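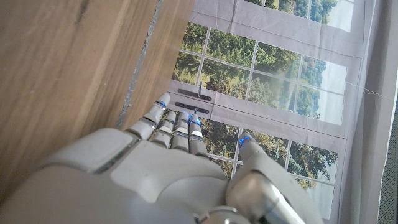
Ekano Opens a Fertility Support Line That Picks Up After Dinner

10 November 2024

Ekano, the patient support group for people going through IVF, is opening an evening phone line called Lamby. It runs from 6 p.m. to midnight, the hours when clinics are closed and the instruction leaflet has gone missing under the couch.

Lamby is staffed by 4 former fertility nurses and a rota of people who have been through treatment themselves. They won't change your dose or read your scan. They will talk you through a pen injector for the third time without sighing, and they will stay on the line while you cry in a parked car.

"I did my first shot at my cousin's wedding, in a bathroom with a very chatty attendant," said Seon-mi Chae, director of Ekano. "She was lovely. She was also my entire support network that night, and I think we can do better."

In the trial run, 188 callers used the line. Of those, 77 called during the two-week wait, mostly to ask if a twinge meant anything. The nurses' standard reply is that it might, or it might be lunch.

"People apologize before they say hello," said Majdi Abu Hammour, who manages the night desk. "We've stopped trying to cure them of it. We just say good evening."

Calls are free, partners may call too, and so may mothers-in-law, within reason. Medical emergencies should still go to a clinic's urgent number or the nearest hospital.

Press contact: Majdi Abu Hammour, Ekano press office. Interviews by arrangement, preferably before 6 p.m.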